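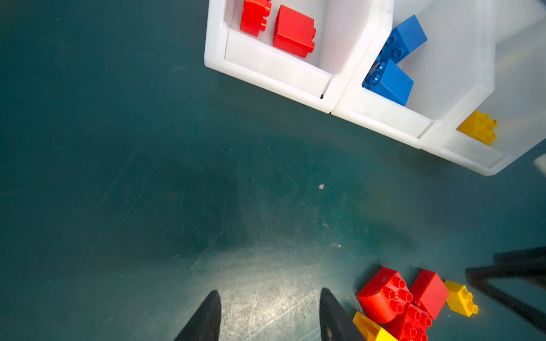 Who decides when two robot arms may reach into the same space?
The cell controller does, under a written rule that gives one arm the space and makes the other wait.

Most small cells run without that rule on paper. The integrator sets a delay during commissioning, the delay holds for a few weeks, and then a new part or a faster program makes it too short. Ebenezer Antwi, who writes cell procedures at Tiltar, treats timed delays as a fault. His standard calls for a zone request, a grant and a release, each one logged.

The standard applies to any cell where two arms share a table. It was reissued on 22nd January and runs to 3 pages, one of which is a sign-off sheet.

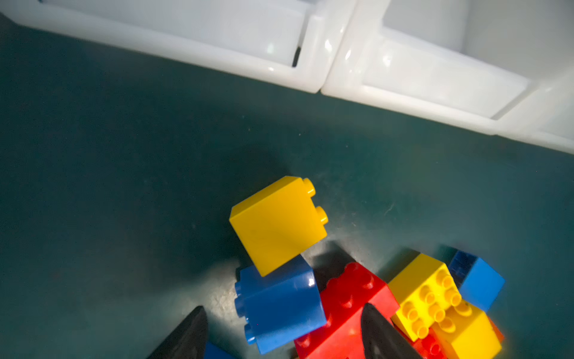
The first clause covers approach speed. Outside the shared zone an arm may travel at up to 400 millimeters per second. Inside it the limit is 80, and it applies whether or not the second arm is parked. Antwi allows no exception for an idle neighbor, as an idle arm can be given a task at any time.

The second clause deals with parts that touch or overlap. The gripper must approach with its fingers open to a set width, and a grasp that meets resistance is dropped and retried from a new angle. After two failed retries the arm backs out and releases the zone. Earlier drafts put no limit on retries – one arm at the Flondano site held the zone for most of a shift. 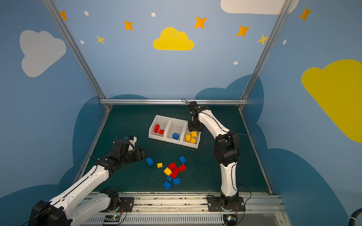

Sorting work adds a third clause, on release height. A part is let go only when the gripper is over the assigned compartment and below the height entered in the job file. Cable slack is checked at the same point, with the arm at full reach, and the result goes on the sign-off sheet.

Pivari adopted the text unchanged. Chong asked for a higher speed inside the zone and was refused, pending stopping-distance tests at full payload. Those are set for February, and the clause stays at 80 until the results are signed.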